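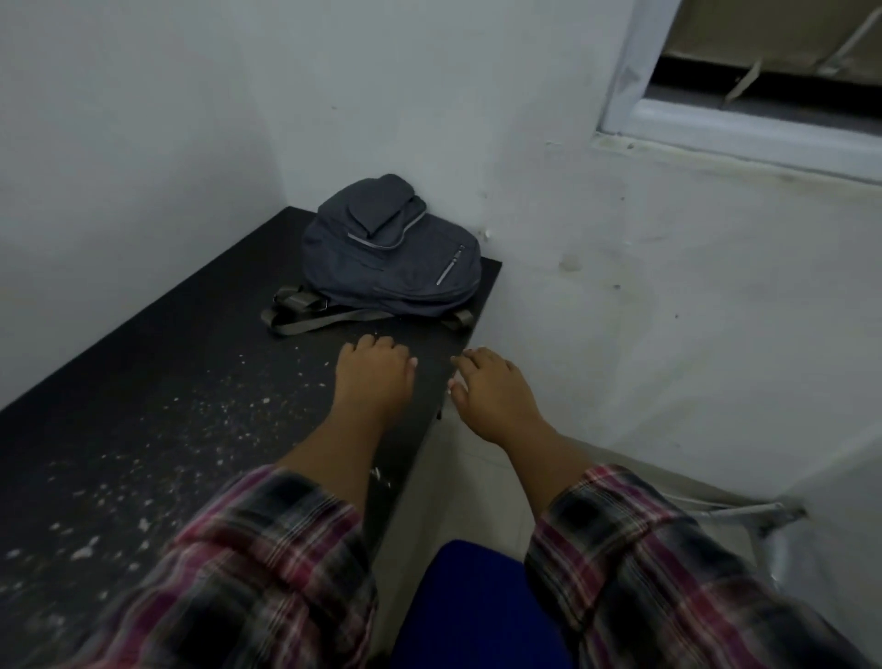 Las cremalleras se estropean casi siempre por lo mismo: polvo, restos de jabón y tirones en mal ángulo. Antes de cambiar una entera, que en un taller cuesta más de lo que parece, conviene limpiarla y ver cómo responde. Con una mochila se trabaja mejor si está tumbada sobre una mesa larga, como la de tela gris azulada que está junto a la pared, con la cremallera a la vista y el bolsillo vacío. Colgada de una percha se mueve y acabamos tirando de la tela.

Limpieza. Se pasa un cepillo de dientes viejo en seco, a lo largo de los dientes, por fuera y por dentro. Después se repite con agua tibia y unas gotas de jabón neutro, se retira el jabón con un paño húmedo y se deja secar toda la noche. No uséis secador en las cremalleras de plástico.

Lubricación. En las metálicas va bien la mina de un lápiz blando, frotada por los dos lados. En las de plástico o nailon, cera de vela blanca o una pastilla de jabón seco. El aceite de cocina mancha la tela y recoge más polvo del que había. Se sube y se baja el cursor 4 veces, despacio, y se limpia lo que sobre.

Si se abre por detrás del cursor. Suele ser el cursor, que se ha ensanchado con el uso. Se lleva hasta el principio del recorrido y se aprieta un poco con unos alicates pequeños, primero un lado y luego el otro. Poca fuerza – si se parte, ya no hay arreglo. Olesia Panasiuk me escribió en marzo para decirme que ella pone un trozo de cuero fino entre el alicate y el metal, y así no quedan marcas. Lo he probado y funciona.

Si ha pillado tela. No se tira hacia delante. Se sujeta la tela con dos dedos, se tensa hacia un lado y se retrocede el cursor milímetro a milímetro. Si el forro está deshilachado, se cortan los hilos sueltos y se da una puntada para que no vuelva a entrar.

Si falta el tirador. Un clip sirve para salir del paso. Para algo más duradero, un cordón fino doblado y anudado, con la punta quemada si es sintético. En abrigos de niño lo prefiero a la pieza original, porque se agarra con guantes.

Si falta un diente en mitad del recorrido, no hay truco que valga y hay que cambiar la cremallera. Si falta abajo del todo, se puede coser un tope de hilo fuerte por encima del hueco, con seis o siete pasadas, y se pierde solo un centímetro de abertura.

Para guardar bolsas y mochilas de una temporada a otra, cremalleras cerradas y nada de peso encima.

Entradas recientes
Quitar cera de un mantel de algodón
Cómo afilar tijeras de costura en casa
Bisagras que chirrían: qué usar y qué no
Botones de abrigo: coser con pie de hilo
Manchas de óxido en el fregadero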